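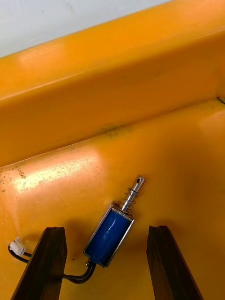

What is Hastix?

Hastix is a method for choosing where a two-fingered gripper should close on an electrical part that has wires attached. It takes a short sequence of images from a camera at the wrist and returns a ranked list of grasp poses, each with an estimate of how far the loose wiring will move once the part is lifted. The name covers the ranking model, the labelling procedure and the evaluation protocol. The motion planner is separate.

What problem does it address?

Grasp planners for rigid parts treat the object as a body with a fixed outline. A part with leads does not have one. Two placements of the same component can share an identical body pose and have completely different lead positions, and a grasp that is good for the first may trap a wire against the housing in the second. Earlier work at Fisdale scored these cases as successful grasps because the part left the surface. The trapped wire only showed up at the next step, when the part could not be seated.

Hastix scores the grasp and the resulting wire state together. We call the second term the drape cost.

What kinds of parts are covered?

The training set has 12 part types. They fall into bodies with leads (solenoids, small motors), boards with connectors and tall components, and cable ends with separated conductors. Purely flexible items such as unterminated hook-up wire are excluded, as are parts heavier than the gripper's rated payload.

Boards were added late. They are rigid, but they present a related difficulty: the usable grasp regions on the edge are short and are interrupted by connectors and capacitors that must not carry load.
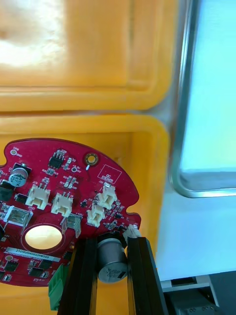
Wrist view of the board task. A silver cylindrical capacitor hangs between the two fingers.

How is a board grasp selected?

Candidate poses are sampled along the visible edge and rejected if the projected finger volume intersects anything taller than the clearance threshold. The remaining candidates are ranked by contact length, by distance from the estimated centre of mass and by predicted tilt at lift-off. Drape cost is evaluated only if wiring is detected.

The clearance test is deliberately conservative. It rejects some grasps that an experienced operator would accept, in particular those where a component sits between the fingers without touching either of them. Operators use this configuration often. We are testing a version of the rule that permits it when the component's height can be estimated from more than one view.

Why use a wrist camera and no overhead camera?

An overhead camera was used in the first version. Its view of the contact region was blocked by the gripper for most of the closing motion, which is the interval in which wires shift. The wrist view keeps the fingertips in a fixed position in the image, so the model does not need to estimate where they are. The cost is a narrow field of view. Leads that run out of the image are not modelled, and the drape cost for those cases is reported with a low-confidence flag.

Does background matter?

It does, more than expected. Glossy coloured plastic produces glare patches that move across the surface as the wrist moves. The segmentation stage initially labelled some of these as bare metal, and stripped conductor ends near a glare patch were frequently missed. Augmenting with synthetic highlights reduced the problem. Foam and matte surfaces gave little trouble.

We did not change the plastic surfaces or the lighting. Both are typical of the benches where the method is meant to be used.

How are cable ends handled?

A cable end is represented as a root and a set of branches. The root is the point at which the outer jacket, tape or sleeve stops. Each branch is a curve with a colour label and a tip position. Grasp candidates are restricted to the jacketed side of the root, within one finger width of it, so that the branches extend freely from the fingertips and their tips stay in view.

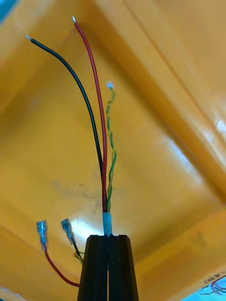 Cable held just below the collar, branches spread. Root: pale band at the fingertips. Branches: black, red, and the green and yellow twisted pair.

Is a twisted pair one branch or two?

One, for as long as the pair stays twisted. If the conductors separate before the tip, the annotator marks a second root at the point of separation. Annotators disagreed on this more than on any other item in the labelling guide, and the wording was revised in June. Labels made under the earlier wording have been redone.

What happens when another wire crosses the held cable?

Crossings are the main source of error. The branch tracer follows the path of least curvature through a crossing, with colour continuity as a second criterion. It does well when the wires differ in colour. When a loose black wire passes behind a black finger and emerges beside a black branch, the tracer may join the two. No fix is available in the present release. A tactile signal would probably resolve most of these cases, but the method as published is vision only.

What are the main results?

The held-out evaluation consisted of 141 trials, using placements that did not appear in training. A trial was counted as a failure if the part was dropped, if a wire was trapped between a finger and the part, or if a branch tip finished outside the reachable region. Hastix failed in seven trials. Two of those were drops. The remainder were trapped wires, all involving a crossing of the kind described above.

We do not quote a single percentage in the summary because the trials were not balanced across part types. The per-type table in the report should be used for any comparison.

What was the baseline?

The baseline was the Gratari planner in its default configuration, with the same candidate sampler and no drape cost. Using the same sampler means that the comparison isolates the ranking step. It says nothing about whether a different sampler would have produced better candidates, and we would not want it read that way.

What is the Dağdelen split?

It is the subset of trials in which the part is already connected to something else. A board mounted on foam with several leads attached is a typical case. The gripper must approach without displacing the existing wiring, and the free end of any unconnected wire has to be located before motion starts. These trials are reported separately from the main evaluation.

Results on this split are weaker. The drape cost was trained on parts that can be lifted, and it has no proper meaning when the part stays where it is. We substitute a displacement cost computed on the visible wires, which is a workaround. Anyone citing the main result as evidence of performance on partly assembled units is citing it incorrectly. 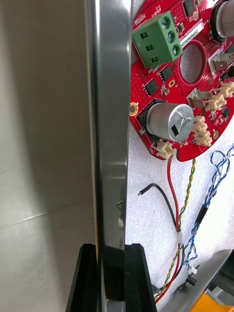
Can the method tell which terminal a wire belongs to?

It cannot. Hastix reports conductor colour and tip position. Matching a conductor to a terminal requires a wiring diagram or a reference unit, and that step is left to the task description. Printed text on a board is not read at any stage. Silkscreen labels and serial stickers are treated as texture.

Do the finger shape and material affect the result?

Finger geometry is an input to the clearance test and has to be supplied for each set of fingers. Colour and finish affect segmentation, so the fingertip region is masked using a stored outline. If the fingers are changed and the outline is not updated, the model will treat part of the finger as part of the object. The software does not detect this condition. Check the overlay before starting a run.

How were the demonstrations collected?

By teleoperation, with the operator watching the wrist view. Operators were told the goal for each episode and were not told where to grasp. Episodes in which the operator regrasped were kept and tagged, and the first grasp was used as a negative example if it had trapped a wire.

Why are failed grasps kept in the training data?

The ranking loss needs pairs. A good grasp by itself gives no information about the drape cost of the alternatives, and simulated failures did not match the way real insulation catches on a finger edge. Stiffness varies a good deal between wires of the same nominal gauge, and our simulator assumed it did not.

Can I run it on a different arm?

The model has no dependence on the arm. It does depend on the transform between camera and fingertips, which must be recalibrated after any change to the mount. Parallel-motion grippers are supported. Grippers with curved closing paths will run, but the clearance test assumes straight closing and its output should be treated as approximate.

What is included in the release?

Model weights, the labelling guide, the evaluation scripts and the trial list. Raw video is available on request. The Dağdelen split is distributed as a separate archive with its own readme, and the two should not be merged before scoring.

Who should I contact about errors in the labels?

Effie Ritchie maintains the label set. Include the episode number and the frame at which the error first appears. Corrections are applied in batches, and the changelog lists each affected episode.

Last revised 4/5/26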